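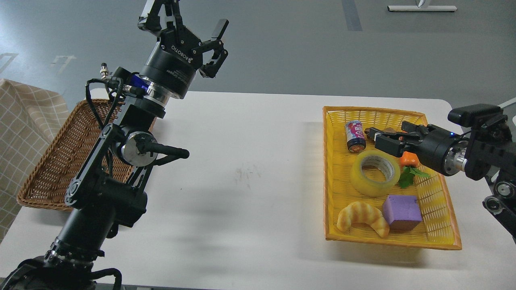
Follbridge to open tool and household goods library in former Pandstead print shop

PANDSTEAD, 2022-10-31. Follbridge, the nonprofit that runs the neighborhood repair evenings on Gredstead Road, will open a lending library for tools and household goods in the former print shop next to the Pandstead post office. Doors open to the public on the second Saturday of November. Residents can sign up for membership now, online or at the Follbridge office.

The library will start with 800 items. They include hand tools, power drills, sanders, ladders, carpet cleaners, sewing machines, folding chairs, camping gear, pressure canners and a small number of musical instruments. Members will be able to borrow up to five items at a time for one week, with one renewal if no one else is waiting.

"People kept coming to the repair evenings and asking if they could take a drill home for the weekend," said Sarita Negi, director of Follbridge. "We said yes for a while and wrote it down in a notebook. Then the notebook filled up, and we started looking for a building."

Most of the starting collection was donated by residents of Pandstead and Gredstead over the summer. Staff checked each donation, cleaned it and gave it a catalog number. Items with worn cords or missing guards were repaired before being added to the shelves, and those that could not be repaired safely were taken apart for parts. The rest of the collection was bought new, mainly items that are often asked for and seldom donated, such as tile cutters, extension ladders and wallpaper steamers.

Membership

A household membership costs $14 a year. There are no daily rental fees on hand tools, kitchen goods or camping equipment. A refundable deposit is charged on the largest items, including the floor sander, the pressure washer and the log splitter. Households that receive food or housing assistance can join free of charge by showing a current letter or card at the desk.

Members must be 18 or older and live or work in Pandstead, Gredstead or the surrounding county roads served by the Pandstead post office. Proof of address is needed at the first visit. Adults in the same home share one membership and may each pick up and return items.

Late returns are charged at 50 cents a day for each item, up to a limit of $13. Normal wear is expected and there is no charge for it. Members are asked to tell the desk if something broke or stopped working, even if the item seems fine after a second try.

The building

The print shop closed four years ago and has been used for storage. Follbridge signed a ten-year lease with the owner in the spring. Work on the space included new wiring, a ramp at the side door, a wider restroom and a sealed floor in the back room. The front counter was kept from the print shop and refinished.

Sangkhawat, the design and carpentry firm based in Gredstead, drew up the plans and built the shelving. The shelves can be raised or lowered without tools, so the layout can change as the collection grows. Long items such as ladders and pruning poles hang on a rack along the north wall. Heavy items are stored near the side door, where members can load them straight into a car.

"The old shop had good light and a bad floor," Negi said. "We fixed the floor. The windows are the same ones people in town will remember, and we left the painted sign over the door too."

The repair evenings will move to the back room of the new building and will keep their usual time, the first and third Thursday of the month from 6 p.m. to 9 p.m. They remain free, and membership in the library is not required. Visitors should bring one item each and arrive before 8 p.m. Microwaves and gas appliances cannot be accepted.

Classes

A short program of evening classes begins in January. The first set covers basic drill use, sharpening kitchen knives and garden tools, hemming and simple clothing repair, and patching drywall. Each class lasts two hours and is limited to eight people. The cost is $5 for members and $12 for others, with materials included. Registration opens in the first week of December.

Some items will be lent only to members who have taken a short safety session at the desk. At opening, this applies to the table saw, the chainsaws and the log splitter. The session takes 20 minutes and can be booked at the same time as the loan. Eye and ear protection goes out with these items at no extra cost.

Reservations and hours

The full catalog will be online one week before opening. Members can reserve an item up to 30 days ahead and will get an email or text when it is ready. Reserved items are held until closing time the following day. Anyone without internet access can reserve by phone or in person.

Opening hours will be Tuesday and Thursday from 3 p.m. to 7 p.m. and Saturday from 9 a.m. to 2 p.m. Small items can be returned at any time through the drop box beside the side door. Power tools and anything with a fuel tank must be handed in at the desk.

Donations

Follbridge has room for 200 more items before the first review of the collection in the spring. It is looking for cordless drills with working batteries, hedge trimmers, snow shovels, slow cookers, card tables and children's camping gear. Donations are accepted during opening hours starting the week after the library opens. Items should be clean and complete, with the manual if there is one. Mattresses, car seats, bike helmets and large appliances cannot be taken.

Opening day

The opening runs from 9 a.m. to 2 p.m. Staff will give tours of the shelves every half hour and will help new members set up their accounts. Coffee and cider will be served in the back room. Street parking is free on Saturdays, and the lot behind the post office may be used after noon.

About Follbridge

Follbridge is a nonprofit organization serving Pandstead and Gredstead. It began with a single repair evening in a borrowed church hall and now runs repair evenings, a seed exchange and a winter coat collection.

Press contact: Sarita Negi, director, Follbridge office, Gredstead Road, Pandstead. Reporters who would like to see the building before opening day can arrange a visit through the office.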